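Getting Good Sound in an Ordinary Living Room
Speaker notes, Elibariki Rugemalira, 25 Oct 2023

Open with the clap test. Get everyone clapping once, then listen to that ring off the back wall! Great way to wake people up.

Room first, gear second. A rug and full bookshelves do more for dialogue than a new pair of speakers (say this slowly, people write it down).

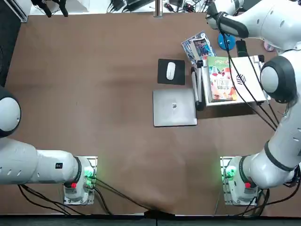

Speaker placement. Pull the fronts 18 inches off the wall and play the Sturora track again. I love this bit, the bass just tightens up. Ask the back row if they caught it.

Wiring. My Zwahlen job: 500 feet of cable, 4 rooms, one very patient family. Label both ends before you pull!

Budget slide: $2,820 all in, including the Viltden receiver. Skip the Truto remote story if we're running long.

Questions, then leave the demo playing while people pack up.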